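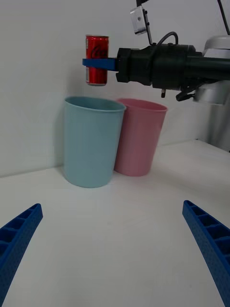 Cups, cans and the drinks table: what works at my house

Posted June 3, 2021

Warm weather is back, which means my kitchen turns into a snack bar from now until school starts. Kids in and out, neighbors on the back step, my brother-in-law asking where the ice is. A couple of summers ago I gave up and moved all the drinks stuff out of the kitchen proper and onto a plain white table against the wall in the side room, and it was the best thing I ever did for my blood pressure! People keep asking how I set it up, so I'm writing it all down in one go (it's long, get yourself something cold).

Start with the cups

I own too many cups. You probably do too. When I emptied the cabinet in Folcombe, before we moved, I found 21 plastic tumblers with no two the same height, most of them from birthday parties and one from a dentist. They wouldn't stack, they fell out on my head every time I opened the door, and somehow there was never a clean one. So I gave nearly all of them to Shabnam Butt for her preschool paint corner and started over with one shape. One! You can have all the colors you want, but keep the shape the same and they nest, they fit the rack in the dishwasher the same way every time, and you stop playing that game where the fat one is jammed inside the skinny one and you're running hot water on it at eleven at night.

A bit about that jam, while I'm on it. Put ice water in the inside cup, stand the outside one in a bowl of warm (not boiling) water, count to thirty and twist. Don't yank. I cracked a good one yanking.

Go for a cup that's wider at the top than at the bottom. You can get a sponge in there with your actual hand, and ice drops in without bouncing onto the floor. Straight-sided ones look smart in the store and then you need a bottle brush for the rest of your life.

A color per person

Everybody gets a color and keeps it all day. I know, every mom on earth has thought of this, but the trick is to go soft and plain with no pictures on them. The minute there's a cartoon on one cup, there's a fight about it. Plain blue and plain pink have never caused an argument here, and I have refereed some very stupid arguments. If you have guests and run out of colors, a loose rubber band around the middle does fine as a marker, or a strip of masking tape with a name on it. Peel the tape off the same day, though. I left some on over a long weekend and it took cooking oil and a lot of muttering to get the gum off.
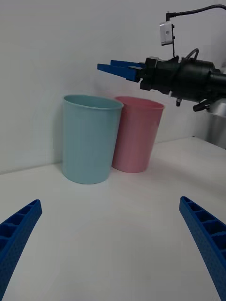
Where to put them on the table

Back against the wall, always. A tall plastic cup with nothing in it weighs next to nothing and one elbow sends it flying, so the back of the table is the only safe spot. The front is for whatever you're pouring or opening. I keep a good forearm's depth of clear table in front and I'm very bossy about it: no mail, no keys, no sunglasses.

If your table isn't quite level (ours in the old place leaned toward the window), fold a bit of cardboard under the leg before you do anything else. Sumaiya Karunaratne swears by those stick-on felt pads instead, two on top of each other, and she's right that they look nicer. The cardboard gets soggy when you mop.

White tables and how to keep them white

I love a white table for drinks. You see every drip, and that's the point, you wipe it while it's still a drip. On a brown table I'd find the sticky ring three days later with my sleeve.

My wiping routine is warm water with a drop of dish soap, then a second cloth with plain water, then dry. Skipping the plain water leaves a film and the film is what catches the dust. For a cola ring that has dried on, lay the wet cloth over it and walk away for a few minutes. It'll come right up. If there's a faint shadow left, a paste of baking soda and water, rubbed gently with a fingertip, usually gets it. Try it on the underside first if your top is shiny. I've heard all about the Plella spray and I did buy a bottle, but the soap does the same job for pennies.
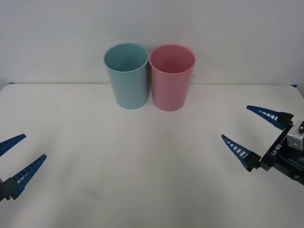 Upside down or right side up is the question I get most, and I've changed my mind on it. For years I stood everything rim down, and then I noticed the smell, that stale closet smell plastic gets when it's put away with a drop of water inside. Air has to get in there. So now the blue cup and the pink cup stand open side up next to each other near the back, close enough that they nearly touch, and they get a quick look inside before anyone pours. For anything going into a cabinet for the winter I do turn them over, but only after they've sat out on a rack overnight. If yours already smell, fill them with warm water and a spoonful of baking soda, leave them till morning, and rinse well.

Cans

Now the cans. I buy a flat of 18 when the store has them on sale and only three go in the fridge door at a time. That's my rule and it has saved us real money, because a full shelf of cold cans gets drunk in an afternoon and nobody remembers doing it. The rest stay low down in the pantry where it's cool. Not the garage! Not in July!

Rinse the top under the tap before you open it, or at least give it a wipe. Those lids have a deep little moat and they've been sitting in a warehouse. Dry it off and then pull the tab up and push it all the way back, so it doesn't sit against your lip or your nose. 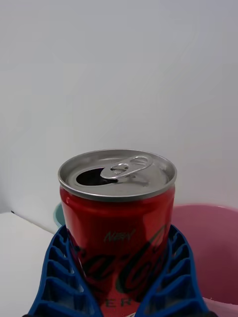
Better still, pour it. Little kids can't see how much is in a can, so they tip too far, and outdoors a wasp can crawl in without anybody knowing. With a cup you can see what you're getting. Tilt the cup, pour slowly down the side, stop at halfway and let the foam drop before you do the rest. With ice it foams up more, so I pour first and add the ice after.

Slim cans are easier for small hands, and they're also tippier, so pour with one hand on the cup. Tymofii Skoryk down the street sets a damp washcloth under the cups when his grandkids pour, and I've copied that.

Empties

Rinse, drain upside down in the sink, then into the bin. If you skip the rinse you'll have ants by morning. Don't crush them if you take them back for a deposit, some of the machines won't read a squashed label.

I'll do pitchers next time. Miyuki has been after me for the lemon one.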